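Does Color-Free Bin Sorting Save Time? Project Report, Part 2
June | Agnes Tangen

Our group was asked to test the claim that a sorting station with identical bins works as well as one with color coding. The course handout says people learn positions quickly and stop needing labels. I had doubts going in and I still have most of them.

The station we were given at Dalen has blue plastic bins in two rows of three, with a long stainless steel beam running above them. The back row is partly tucked under the beam. On paper this is a sensible use of a narrow bench. Looking down at it, you see a good deal less of the back bins than of the front ones.

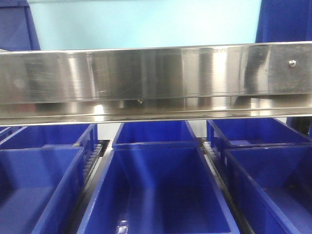

Torbjørn Wikström disagreed with me on this from the start, saying that a person who has sorted 300 parts does not look at the bins anymore, so it makes no difference what the beam hides. Maybe so. But our plan called for 204 parts per person, and a result that only shows up after the trial is over isn't much of a result.

We ran seven sorters. Four of them put more wrong parts in the back row than in the front, two showed no difference, and one did better in the back, which I can't explain. Seven is a small group. Ragnvald Ljungberg wanted to call the pattern "clear" in our summary and I asked him to take that word out.

The other thing I would question is the steel. The handout calls it a neutral surface. Brushed steel throws back bands of light and dark, and a bright stripe right above the place you're reaching into is hardly neutral.
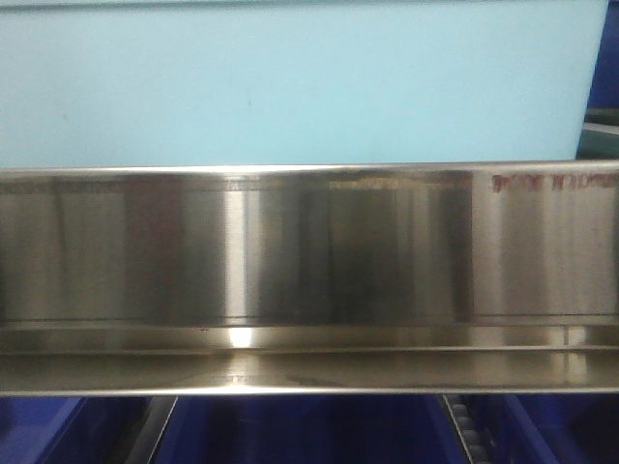

Two sorters complained about glare without being asked. We didn't measure light levels, so I can't say how much it mattered, and a matte cover would have to be tried before anyone blames the metal for the errors.

For part 3 we want to swap the rows halfway through and run the trial again with labels on the front rims.

Contact: Agnes Tangen, Rondutura student projects | Back to top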